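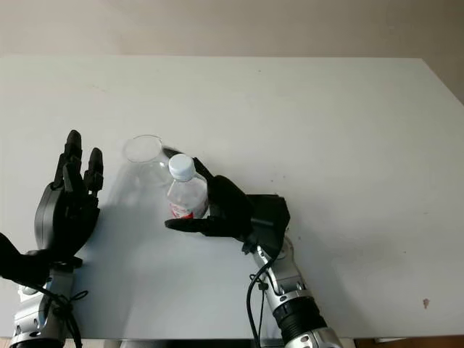

Suryani Chong

机械手对比测试第一阶段情况通报
2025年2月28日

Nomunach 实验中心日前完成了双臂平台末端执行器对比测试的第一阶段工作。本阶段围绕透明容器的抓取与持握展开,参测对象为 Tangen 多指手与 Maritz 两指平行夹爪,控制器统一采用 Driltudgate 控制柜。现将测试安排、主要结果及后续计划通报如下,供各课题组参考。

一、背景

去年8月,中心对各课题组的末端执行器使用情况作了一次摸底。反馈意见集中在两个方面:一是平行夹爪在处理瓶、杯一类圆柱形薄壁物体时,夹持力设定范围较窄,力小则滑,力大则瘪;二是多指手虽已在个别项目中使用,但缺少在同一套控制条件下与夹爪的横向数据,采购与选型时难以比较。为此,中心将末端执行器对比列入本年度平台建设任务,由操作技术组承担,感知组配合。

首批测试物选定为带盖透明水瓶与透明塑料杯。两者均为日常用品,购置方便,损坏后可随时更换,同时对抓取和感知都有一定难度。塑料杯壁薄、重心低,空杯受到轻微碰触即会移位;水瓶表面有纹理,瓶身受压后会变形,瓶肩与瓶颈处的形状变化又较大,适合用来观察手指的包络能力。

二、测试平台与条件

测试在白色桌面工位上进行。双臂由桌沿一侧伸入工作区,左右两侧各装一只黑色多指手,相机置于平台头部,视角向下覆盖桌面。更换为平行夹爪时,手臂、相机位置和照明均保持不变,仅重新标定工具坐标系和负载参数。

工位采用白色桌面,对感知环节提出了较高要求。透明塑料杯放在白色桌面上,从头部相机看去几乎与背景融为一体,能够辨认的主要是杯口的椭圆轮廓和杯壁上微弱的反光。水瓶的情况稍好,白色瓶盖、红白两色的标签以及瓶身纹理均可提供特征,但手指合拢后标签有相当部分被遮挡,不宜作为持握阶段的唯一定位依据。感知组建议在比较末端执行器时将定位误差单独记录,避免把视觉问题计入抓取失败。该项建议已被采纳,本通报所列抓取结果均已剔除定位超差的试次。

照明方面,测试期间使用漫射光源,桌面上仍有手和物体投下的柔和灰影。分割模型在初期曾将杯子的淡影误判为杯体,重新标注部分样本后,误判明显减少。

三、测试内容

第一阶段共完成有效试次1,508次,分为单手持瓶、单手持杯、瓶杯邻近抓取和持瓶位移四类。

单手持瓶要求末端执行器从瓶身右侧接近,合拢后保持瓶体直立。多指手采用环握方式,手指弯曲扣住瓶肩和瓶颈一带,拇指横向伸至瓶底附近;平行夹爪则夹持瓶身中段。

单手持杯以空杯为对象,重点考察最小稳定夹持力和杯口变形情况。

瓶杯邻近抓取是本阶段难度较高的一类。塑料杯立于水瓶后方偏左处,从相机方向看,水瓶遮住杯子右侧一部分。末端执行器须在不触碰杯子的前提下取得水瓶,杯子发生可测位移即判为失败。另一只手在此类试次中保持张开、手指向上的待机姿态,不参与接触,以便考察双臂同处工作区时的避让余量。

持瓶位移要求在桌面上方沿设定路径移动水瓶并放回,记录途中瓶体倾角和末端执行器的滑移情况。

每类试次均由同一名操作员完成初始化,其余操作员轮换执行。各次试验的关节位置、电机电流、指尖压力和相机图像同步存储,数据格式与平台既有规范一致。

四、主要结果

(一)持握稳定性。多指手在持瓶和持瓶位移两类试次中表现较好。多点接触分散了对瓶壁的压力,瓶体在移动过程中姿态保持稳定,需要中途修正的情况少于平行夹爪。平行夹爪在力设定适当时同样能够完成任务,但对瓶内水量变化较为敏感,水量改变后须重新调整参数。

(二)接近与避让。在瓶杯邻近抓取中,平行夹爪体积小、张开轮廓规则,路径规划较为简单,占有一定优势。多指手的拇指和手背外壳占据空间较大,接近角度受到限制。测试中记录到杯体被碰触的试次共189次,其中多数出现在多指手由侧向接近而拇指提前展开的情形。调整手指合拢次序、令拇指延后动作之后,此类碰触有所减少,相关程序已纳入平台的动作库。

(三)薄壁杯抓取。两种末端执行器在空杯抓取中均需借助力反馈。平行夹爪的问题是杯口受压呈扁圆形,多指手的问题是各指到达时间不一致,杯子在完全握住之前被推动。操作技术组认为,后者可以通过控制策略改善,前者则与接触面形状有关,需更换软质指垫后再作评价。

(四)操作与维护。平行夹爪的换装用时短,标定步骤少,适合任务频繁切换的课题。多指手换装后须逐指检查零位,腕部模块的紧固件也应逐一复核。测试期间共登记维护事项22项,主要涉及零位漂移、线缆走位和紧固件复紧,未发生影响人员安全的事件。

五、线缆与控制器问题

线缆管理在本阶段占用了较多的调试时间。沿手臂外侧布置的黑色线缆在下段留有松弛的弧度,用于补偿关节转动。弧度过小会限制腕部旋转,弧度过大则可能在手臂靠近桌沿时发生刮擦。现行做法是在腕部附近固定线缆,使其沿手臂一侧下行,并在每次更换末端执行器之后以低速走完全部关节行程,确认无牵拉后方可开始正式试次。请各课题组在使用本平台时遵照执行。

Driltudgate 控制柜在双手同时在线的条件下运行平稳。早期试次中出现过2次通信中断,均发生在末端执行器热切换之后,控制器按预设程序进入保持状态,手臂停在原位。经排查,原因为设备识别信息未及时刷新。目前已规定更换末端执行器时必须断开使能,并在控制界面上重新确认设备型号。

六、初步意见

根据第一阶段数据,操作技术组暂不建议以一种末端执行器全面替代另一种。涉及持握后移动、倾倒或递交的任务,可优先考虑 Tangen 多指手;物体间距较小、动作以取放为主的任务,可继续使用 Maritz 平行夹爪。确有需要的课题组可申请左右异构配置,即一侧安装多指手,另一侧安装平行夹爪,但应提前提交负载参数和碰撞模型,由平台管理人员核验后安排机时。

以上意见仅适用于本阶段所用物品和工位条件,不宜直接推广至金属、织物或较重的物体。

七、后续安排

第二阶段将增加双手协同内容,包括一手扶杯、一手持瓶倾倒,以及双手开启瓶盖。倾倒试验拟先以干燥颗粒物代替液体,待防护措施验收后再使用清水。桌面将加铺一组不同颜色和纹理的垫板,用以比较背景对透明物体检测的影响。感知组同时准备评估腕部相机,重点考察手指遮挡条件下的瓶口定位。

第一阶段的试次记录、标定文件和维护登记已整理归档,中心内部人员可通过平台数据目录查阅。原始图像容量较大,需要批量下载的课题组请先与平台管理人员联系,约定传输时段。对测试方法或判定标准有不同意见的,请以书面形式提交操作技术组,并附上所涉试次的编号。第二阶段测试物清单尚在征集之中,各组可推荐一至两种常用物品,同时注明材质、外形尺寸及在本组任务中的用途。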